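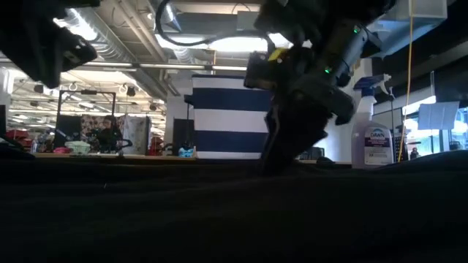

By Milan Van Beek
Posted in Days Out, July
Filed under: mills, textiles, Ilville

I have wanted to see the inside of the Sevell mill ever since my aunt gave me one of their blankets as a housewarming present, and that blanket has now outlasted two couches and one very determined dog. So when the mill put up a sign in the Ilville library saying they would be opening the doors for one day in July, I wrote my name on the sheet before I had even asked my wife if we were free. (We were not free. We went anyway, and her cousin was very nice about it.)

The drive out from Midura is pretty if you take the river road, and I would say take the river road. We left early, stopped for peaches at the stand by the bridge, and still pulled into the gravel lot before the first tour at 9:30. There was coffee in a big urn and a tray of poppy seed cake that I went back to more than once.

Our guide was Hòa Hầu, whose family has been dyeing yarn for the mill since her grandfather's time. The dye works next door still carries the name, Hầu, painted over the door in blue. She started us off outside, by the old water channel, and told us that the building had 47 looms in its busiest years and that you could hear them from the church steps. These days most of the weaving is done on newer machines in the long shed, and the old ones that are left get run for short orders and for visitors like us.

I was not ready for the noise! You feel it in your back teeth. Hòa handed out earplugs and then talked with her hands for a while, pointing at the warp threads and then at the finished cloth rolling up at the other end, and it made more sense to me than any diagram ever has. One of the weavers let my wife tie a broken end back in. The knot is tiny and you do it with one hand, or they do. She used both, plus some help.

After that we went through to the dye works, which was my favorite part. It smells like wet wool and vinegar in there, and the floor slopes toward a drain down the middle, so wear shoes you don't love. Hòa keeps a book of recipes her grandfather wrote out, with a snip of yarn glued next to each one, and the last number in it is 815. She let us turn the pages ourselves. I asked which was the hardest and she said black, without even stopping to think. A good black takes several baths, and if you hurry any of them it comes out brown in daylight or green under a lamp, and the customer always notices at a funeral. 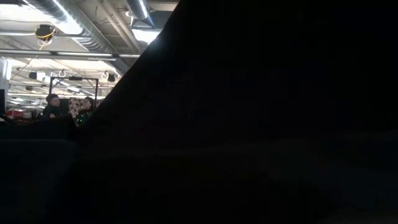 She told us a long story about an order for choir robes, 100 of them, that had to be done over from the start when the first lot dried with a purple cast. Her father drove the new cloth to the choir himself and stayed for the concert. I could have listened to her all afternoon, and I think the people behind us were a little tired of my questions by the end.

Lunch was soup and rye bread at long tables in the yard. We sat with a retired couple who had come all the way by bus to look for a match for a coat lining, and they found one, in the remnant room, under a pile of plaid. The remnant room deserves its own paragraph, really. It is up a steep flight of stairs, and everything is sold by weight. I bought a piece of gray herringbone that weighed 500 grams on the dot, which pleased the man at the scale so much that he showed it to his neighbor. I have no plan for it yet. My wife says it is a pillow and I say it is a vest.

A few things if you go next year. Bring cash for the remnants, and bring a sweater too, even in July, as the storeroom is chilly. The stairs have a rail on one side only. Small children did fine in the yard but not so well near the looms. The last tour starts at 3:00 and fills up first, so the morning is the better bet, and you will get more cake.

We drove home the river way again and the peach stand had already closed.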